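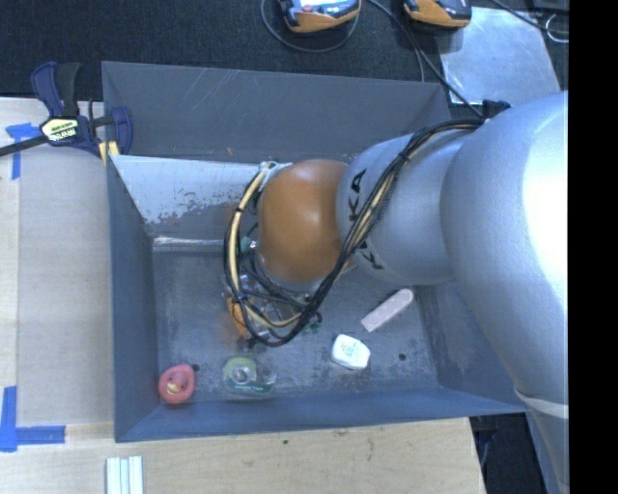
Why I Fell for the Slow Train to Cevholm

Home | Trips | Food | About | Contact

I've been taking the slow train from Unville to Cevholm for two years now and I still get silly with excitement on the platform. There is a fast one. It leaves from the big station, has free coffee, and gets you there before lunch. I've taken it once! The slow one stops at every little place along the river, and if you can spare the day, please take it.

First thing, sit on the left. The river side is the left side the whole way up to Rirska, and then the line crosses the bridge and everybody on the right suddenly gets the good view (so move over if there's room). I like the second car, where the windows still open. In September the whole valley smells like apples and cut hay, and you get it right in your face.

The stop at Rirska is 30 minutes. I don't know why it's that long and I hope they never fix it. You can walk out the front door of the station, cross the road, and be inside Rawat Bakery before the driver has finished stretching. Get the onion rolls. Get the plum thing too, the flat one with sugar on top – I've tried to make it at home and mine came out like a roof tile. They're cash only, or they were in spring, so bring small bills.

After Rirska the line starts to climb. The highest point is 795 meters, and there's a painted sign by the track that tells you so, a bit faded but easy to spot if you're looking. My ears pop every single time. Then come the tunnels, then the lake, and the lake is where I always put my book down. I've been carrying the same paperback on this trip for months and I'm on page 200.

You roll into Cevholm late in the afternoon, with just enough light left to walk down to the harbor. The path starts behind the ticket office and it's downhill all the way. Supper is easy to find. I had fish soup last time, with dark bread and way too much butter, and I was so happy!

Next trip I want to get off at one of the tiny stops before the lake and hike the last part. If you've done it, tell me if the trail is okay in sneakers.

Get new posts by email. Enter your address to subscribe.

3 comments

railfan_mo
The trail is fine in sneakers if it hasn't rained. After rain, wear boots, the bit by the creek gets muddy.

plumcake
The plum thing!! I think about it all winter.

windowseat
Do they let you bring a bike on the slow one? Couldn't find it on their site.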